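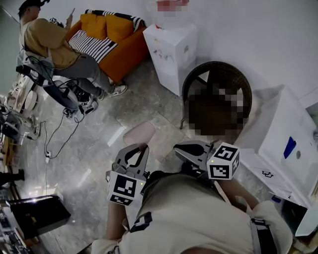 *Hand-held grippers with marker cubes in use at floor level, Clavach room.*

**Marker and floor checks: revised practice note**

Version 4 of the practice note for hand-held gripper work applies from November 2020. Llinos Prydderch has merged the two earlier sheets, and the old numbering is withdrawn.

Clause 2.1: both marker cubes are inspected before each session. A face with a scratch, a lifted edge or glare is replaced — cleaning alone is no longer accepted.

Clause 2.3: the indicator light on each gripper is checked before the operator picks up the first object, and again after any pause of up to four minutes. Longer pauses need a full restart.

Clause 3: cables and power strips stay outside the operator's working area. Open cases are treated as trip hazards and logged on form 296.

Clause 5 (anyone else in the room remains seated or behind the operator) is still in draft. Comments to Bezawit Birhane, quoting reference 533.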